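Joining two metal bins one behind the other for shared small items: clamps, lining and worn coating

Community Help > Storage and Workrooms > Bins and Containers

Posted by Wemon Front Office
August 1, 2021

Our office maintains a shared workroom in which small items are returned at the end of each session. These items are of mixed kinds: sunglasses, tape measures, key rings, small toys, adhesive tape and similar articles. They are placed in gray metal bins that stand on a wooden table, one directly behind the other, and are then sorted by hand into the second bin.

The bins are held together with spring clamps at the sides. We adopted this arrangement after the bins repeatedly drifted apart during sorting and small articles fell between them. The clamps have resolved that problem, but three matters remain on which we would appreciate guidance.

First, we wish to know whether spring clamps are suitable for continuous use or whether a permanent fastening should be installed. Second, the inside of the front bin has become scuffed and scratched, and the whitish surface on its sloping back wall has worn away in places to a darker gray. Third, items tend to gather along the back of the bin, where they are harder to tell apart. 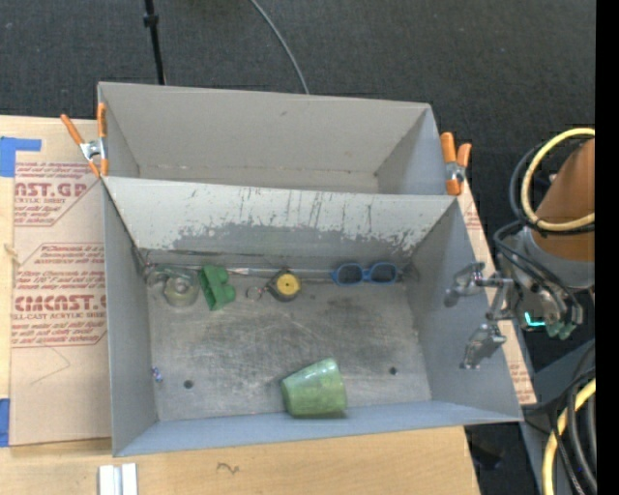 Front bin with items awaiting sorting; second bin clamped behind.

The bins must remain removable, as they are taken off the table for cleaning. The budget for this work is modest, and we would prefer to keep the existing bins if they are still serviceable. Responses from other offices with a similar arrangement would be especially welcome.

Posted by Andrade Facilities Desk

Spring clamps are acceptable for this purpose, provided that they are inspected on a regular schedule. Our department has used them on a comparable pair of bins for 2 years. The points that require attention are the tips and the spring itself. When a tip hardens or splits, it no longer grips a smooth metal rim securely and may leave a mark. Clamps in that condition should be replaced in pairs so that the pressure remains even on both sides.

Please also consider the position of the handles. A clamp whose handles point upward can catch a sleeve when a person reaches across the bins. Where the rim allows, a smaller clamp will reduce this risk. If your staff do not find the handles to be an obstruction, no change is needed.

We would advise against bolting the bins together. Your requirement that they be removed for cleaning makes a permanent joint impractical, and drilled edges must be smoothed before anyone handles them.

With regard to the worn wall, the first step is to establish whether the whitish surface is paint, another coating or residue. Wipe a small area with a damp cloth and mild dish soap and allow it to dry. If the material comes away on the cloth, clean the whole wall in the same manner. If it flakes, remove the loose portions with a plastic scraper and discontinue use of the bin until it has been wiped out. Light scratches on bare metal are ordinary wear and do not call for replacement.

Your two bins appear to be entirely serviceable.

Posted by Drusik Lending Library

We place a rubber mat in ours. It is quieter and things do not slide as much. Cut it a little short so that it lifts out. Ours came from a kitchen supply store.

Posted by Nateck Sorting Room

The previous response regarding a mat is sound, with one addition. Your front bin has two small holes in its floor. If these are used for drainage or for mounting, mark their positions on the mat and cut matching openings before it is put in place. A mat laid over a drainage hole will hold water after cleaning.

On the matter of items gathering at the back, we recommend that you check the table with a level before purchasing anything. Ours was low at the rear, and a thin shim under the back legs corrected most of the difficulty. Staff habit is another common cause. Persons returning an item often push it toward the far wall in order to make room for the next one.

Eyewear should be separated from the general bin. Sunglasses that lie with hard articles such as keys and tape measures will be scratched in time, and complaints from owners are difficult to settle afterward. A shallow tray lined with felt is sufficient. Key rings should likewise be given their own small dish, as they slip easily beneath larger articles.

Items made of clear plastic are the ones most often overlooked in our room. A mat in a plain dark color makes them somewhat easier to find. Patterned mats should be avoided.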